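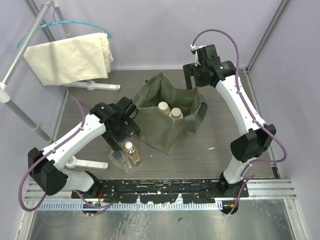
Search this forum... Enter keywords

Border guard training exercise in Bernport, worth to attend?

sorkell_reader
09/07/2018
Hello all. I work in a regional civil protection office and we are invited to the tabletop exercise in Bernport. It takes 3 days and costs 950 per person, without hotel. Has anybody been there before? My manager wants a written reason by tomorrow.

Laltska
I went in February. The first day was mostly speeches. The second day was very useful, we had 25 people from police, customs and fire service in one room, and they had to share one radio plan. We discovered that our contact lists were old.
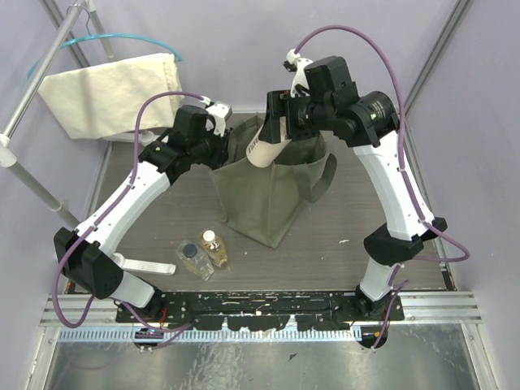

After this we corrected the lists at home, and for me this alone paid the fee.

portside18
I do not agree with Laltska. You can check a contact list by telephone for free. The scenario was the same as the year before, only the name of the ferry was changed.

Laltska
The scenario was similar, yes. But the evacuation part was new, maybe you left before it?

portside18
I stayed until the end. It was 18 slides and a short discussion.

manurung_desk
Both of you are a little right. If your office has never done a joint exercise, go. If you already use the Manurung handbook, you will know most of the content.

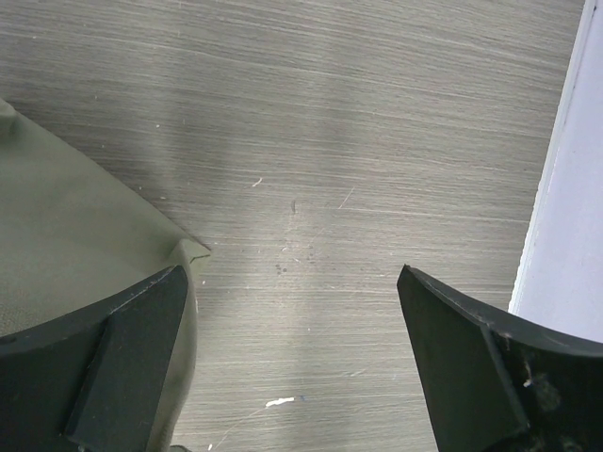

Green cloth on the gray table.

sorkell_reader
Thank you. We have the handbook but I think only one colleague has read it. I will ask for one place instead of two.

portside18
One place is reasonable. Ask them for the agenda before you pay.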